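# Wollereo Clothes Drying Rack, Wall-Mounted, 7 Rails

The Wollereo is a fold-out drying rack for laundry rooms, bathrooms and covered porches. It fixes to the wall at four points and folds flat when it isn't in use. The rails are powder-coated steel and the end arms are solid beech, oiled at the factory.

We have sold this rack since May, in two widths. The narrow one is still the one most people order, but if you have the wall space, get the wide one. It costs a little more and it takes a full load from a family-size washer.

**What's in the box**

- Rack, fully assembled
- Wall plate
- Four screws and four anchors for drywall
- Two screws for going straight into studs
- Paper drilling template
- Small bottle of oil for the arms

You will need a drill, a level and a pencil. The template has the hole positions for both widths printed on it, so check that you are reading the right set before you drill.

**Where to put it**

Mount the rack at shoulder height or a little higher. Shirts and towels hang clear of the floor that way, and you can still reach the back rail. Leave a hand's width between the end arm and any side wall, or the arm will scrape when you fold it.

Keep it away from directly above a baseboard heater. Warm air helps, but the beech will dry out and can split over a winter. A window that opens, or a fan on low, does more than a heater in most rooms.

At least one side of the wall plate should go into a stud. The drywall anchors are fine for shirts, underwear and dish towels. They are not fine for a wet comforter.

**Heavy items**

Jeans are the hardest thing most people hang on a rack like this. The waistband and the pockets are several layers thick and stay damp long after the legs are done. Turn them inside out, close the zipper and hang them over two rails with a gap in between, so air can get up through the middle. Pull the seams straight while the cloth is still wet and they will need less ironing, or none.

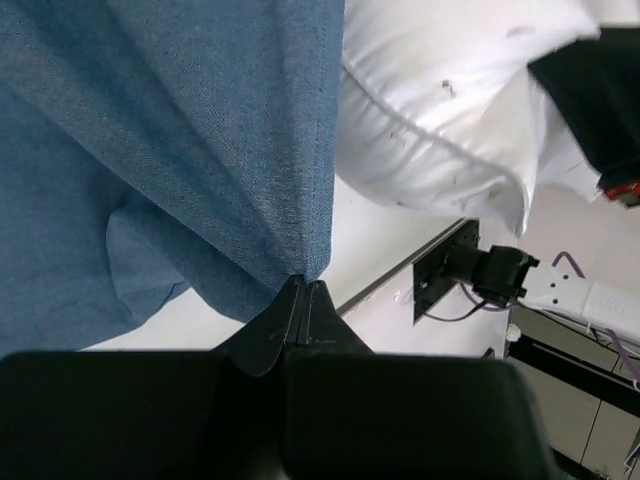
Mayu Onishi

Denim dried indoors comes out stiffer than denim from a dryer. It softens again after an hour of wearing. If you don't like the feel, give each pair a good shake before you hang it and another when you take it down. Dark denim can leave dye on the rails the first few times. Wipe the rails with a damp cloth before you put anything white on them.

Sweaters should lie flat across all the rails and not hang from one. Put a towel underneath if the knit is loose. For sheets, fold them in half lengthwise and use every second rail.

**Care**

Wipe the steel when it gets dusty. Oil the arms twice a year with the bottle supplied or any food-safe wood oil - a teaspoon is plenty for both. If the hinge starts to squeak, use dry silicone spray. Regular oil will drip and mark your laundry.

Check the wall screws after the first month and tighten them if the plate has any play in it.

**Spare parts**

Rails, hinge pins and end caps are sold separately. Order by part number, which is stamped on the underside of the wall plate. Rails from the older Flutik rack are a different diameter and will not fit, although the end caps will.

**Orders and returns**

Racks ship flat in one carton. Unused racks can be returned within 30 days in the original carton. Once the wall plate has been screwed down we can only take the rack back for a fault. For questions about wall types or spare parts, write to Diễm Khương through the contact form and include a photo of the wall if you can.

Page updated Jan 6, 2018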